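Carola Tiedemann on Running a Small Bookkeeping Practice From Home

Friday, May 22, 2020

Carola Tiedemann had planned to renew the lease on her office this spring. She had the paperwork on her desk in March when the building closed, and she took it home with her along with two boxes of client files and a desk lamp. She has not signed it.

Tiedemann runs Ollari, a bookkeeping practice with 32 clients, most of them small firms with fewer than ten people on the payroll. She has two employees. Until this year all three of them worked in the same room above a dry cleaner, five days a week, and clients dropped off their receipts in person.

“People liked to come by,” she said when we spoke by phone this week. “They would bring an envelope and stay for twenty minutes. I used to complain about it. I got my real work done after four.”

The first two weeks at home were the worst, she said. The payroll software was installed on one computer in the office, and only one person could use it at a time. Tiedemann drove back twice to run payroll in an empty building before she paid for the online version.

“I had been putting that off for two years. The old version worked, and I knew where everything was. I moved all of our clients over a weekend and I made mistakes doing it. One client had a pay period that started on the wrong day. We caught it before the checks went out, but it was my error and I told them so.”

The work itself has changed too. In a normal spring her practice would be finishing tax files and getting ready for a slow summer. This year the phones rang about loans. Clients wanted to know whether they should apply, what they needed to send the bank, and what would happen if they spent the money on the wrong thing.

“I told people the same thing every time. Open a separate account, put the money in it, and don't pay anything out of it until you can tell me what it's for,” she said. “Some did and some didn't. The ones who didn't are going to have a long afternoon with me later on.”

She said the hardest part was that the rules kept changing while people were filling out the forms. She began keeping a dated page of notes for each client, with what she had been told, by whom, and when. If a bank gave one answer on Monday and another on Thursday, both went on the page.

One of her clients, a furniture repair shop called Kwiatkowski, applied in the first week and heard nothing for a month. Another, a small print shop named Dridora, applied later through a different bank and had the money in 6 days. Tiedemann said she could not explain the difference from the paperwork.

“The files were equally good. I put both of them together myself. One bank was ready and the other one wasn't.”

I asked whether she had lost clients. She said two had closed, one of them for good. The other, a lunch counter, hopes to open again in October. She stopped billing both of them in April and is still handling their mail from the state.

“It's an hour a month. They were with me for a long time. If the lunch counter opens again, I'd like to be the one who does the books, so you can call it marketing.”

Her own income is down, though less than she expected. She cut her hours for new business and dropped the fee for clients who had no sales. She did not cut anyone's pay. The office rent was the largest bill after wages, and it is the one she keeps coming back to.

“When I opened, I thought a bookkeeper without an office looked like a hobby,” she said. “I thought people wouldn't trust me with their payroll if I was working at my kitchen table. Well, I've been at my kitchen table since March, and they all know it, because they hear the dishwasher.”

She does have complaints about working at home. The internet connection slows down in the late afternoon, and she now sends large files before lunch. She had no printer for the first week. She also had no door to close, and ended up moving a folding table into the bedroom.

The receipts were a bigger problem. Many of her clients had never sent her a digital document of any kind. She wrote a one-page guide on how to photograph a receipt: lay it flat on a table, stand by a window, get all four corners in, and send one receipt per picture. She read it out over the phone to the clients who don't use email.

“I still get pictures of receipts on a car seat, folded in half. But most people got it after a week or so. One man sends them every night now, with the name of the job written on top in pen. He used to bring me a shoebox in January.”
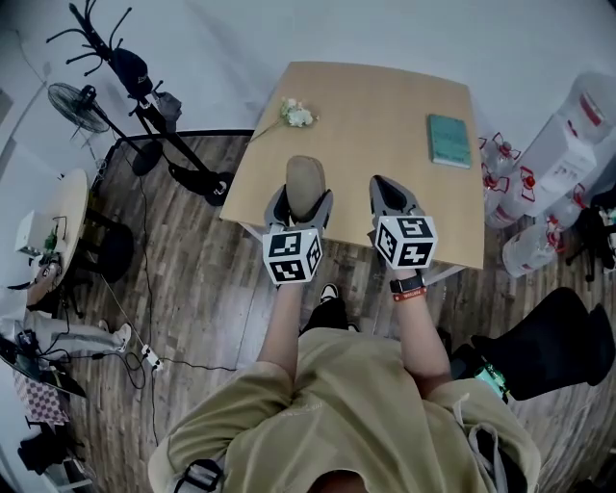
She thinks that habit will last longer than anything else from this spring. A receipt that arrives the same week is one she can ask about while the client still remembers it. In the past she would find a charge for $100 from the previous summer with no name on it, and the two of them would have to guess.

Her employees are split on the question of the office. One of them has a long drive and would be happy never to make it again. The other lives in a small apartment in Kundow and wants her desk back.

“I understand both of them,” Tiedemann said. “I can't rent two-thirds of a room, though.”

The landlord has offered to let her go month to month until the fall. She is also looking at a smaller place on the ground floor of another building, with space for two desks and a locked cabinet. Some records still have to be kept on paper, and she does not want them in her house. Her plan, if she takes it, is to have set office days and let people work at home the rest of the week.

Asked what she would tell someone starting out on their own right now, she took a while to answer.

“Keep three months of expenses in the bank before you buy anything nice,” she said. “I had a little more than that, and it's why I slept in March. And get your clients to pay on the first of the month. I had people paying whenever they thought of it, and I let it go on for years — that was laziness on my part. I changed it in April. I expected arguments, and I got one.”

The client who argued paid on May 4. Tiedemann has until the end of June to give the landlord an answer.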